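Two-arm cell faults on overcurrent when a gripper closes on bin liner film

2 comments · 5 shares

Posted by railside_kw

I look after a two-arm cell at Whitcombe. It runs a household tidying routine: one arm deals with laundry, the other fits and straightens the liner in a small wastebasket. The controller is a Sturnis unit with stock firmware. The grippers are a parallel-jaw type from Grimari, current-controlled, no force sensor at the fingertips.

The laundry side has no problems. The liner side has started to trip. The sequence is as follows. The arm reaches the rim, the jaws close on a fold of film, and the controller raises a gripper overcurrent fault. Both arms stop because they share a safety group. The fault clears with a reset and the same cycle may then run without complaint for an hour, or trip again on the next attempt.

What I have done so far:

Swapped the gripper motor leads. No change.
Checked supply voltage at the connector under load. Within spec.
Re-zeroed the jaws with nothing between them. The fault rate dropped for a shift and then came back.
Raised the current limit one step. Fewer trips, but the jaw plates now hit each other hard enough to hear from the next bay, so I put it back.

The close command is set to full closure, with a settle time of 20 ms before the current check. The log shows the trip always lands after the jaws have met, never on the way in. Cloth does not trigger it at all, even bunched up thick.

Is this a worn gearbox, or is the threshold wrong for thin material? I would like an answer before I order a replacement gripper, as lead time is poor.

3 upvotes · 2 answers

Posted by torque_ledger

Threshold, or more exactly the way the threshold is being used. Film has next to no thickness. When you command full closure on cloth, the fabric compresses and the motor current climbs gradually. On film, the jaws are effectively closing on each other. The position loop still sees a small error, the integrator winds up, and current goes to the limit with nothing soft in the path to absorb it. Your log showing the trip after contact fits that.

The re-zero result is the useful clue. If the zero is slightly off in the closing direction, the controller believes there is still travel left when the plates are already touching. It keeps pushing. Your zero is drifting, and the likely causes are a slipping coupling or wear on the faces. Look at the plates under good light and compare them with a spare if you have one.

I would do this, in order:

1. Put the cell in maintenance mode and isolate it at the lockable switch. An overcurrent fault stops motion but does not remove drive power on that controller, and a remote reset will re-enable both arms. Do not reach in over the base rail on the strength of a red fault lamp.
2. Check the coupling grub screw. Witness-mark it with paint.
3. Re-zero using a 5 mm gauge block and the offset parameter. Zeroing plate to plate builds the stall into your reference.
4. Change the close command for the liner task from position to current mode, with a low hold value. Keep position mode for cloth.
5. Lengthen the settle time. 20 ms is short for a geared jaw. We ran a similar pair at the Treltby site and most of our nuisance trips went away with that change alone.

Leave the limit where it is. You were right to put it back. It is there for the gearbox as well as for fingers.

If the trips continue after step 4, pull the motor and turn the gearbox by hand. A notchy feel means you need the replacement. We opened one after 2000 cycles of hard closing and found the second stage pinion had flattened on one side.

7 upvotes · 1 reply

Posted by railside_kw

Thanks. The grub screw was tight but the paint mark had moved by the end of the day, so the shaft is creeping under it. I have cleaned it and refitted with threadlocker. The offset is now done with the gauge block. Current mode is next, once I have worked out how to switch per task without restarting the controller.

The liner task, cell view and jaw view:
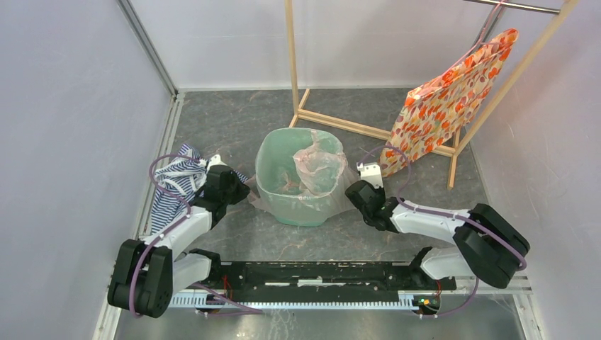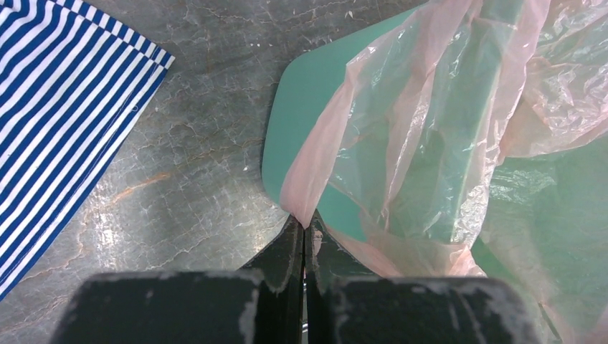

I have also split the safety group question off as a separate item. At present a jaw fault on one side stops the other arm mid-move, and whatever it is holding stays held until the reset. I do not object to both arms stopping. I do object to the reset releasing both at once, and I have asked Sturnis whether the restart can be made to require a separate acknowledgement for each arm. Until I hear back, the remote reset is disabled and the key stays with whoever is at the cell.

1 upvote

Posted by mostly_pneumatic

Had something like this on a bagging line years ago. Fit rubber pads and forget about it. Ours were cut from an old inner tube and glued on. Worked fine, colour came off on everything though.

0 upvotes · 1 comment

Comment by torque_ledger: Pads will help with the impact, but they will also hide the zero drift until it is bad enough to drop something. Fix the coupling first.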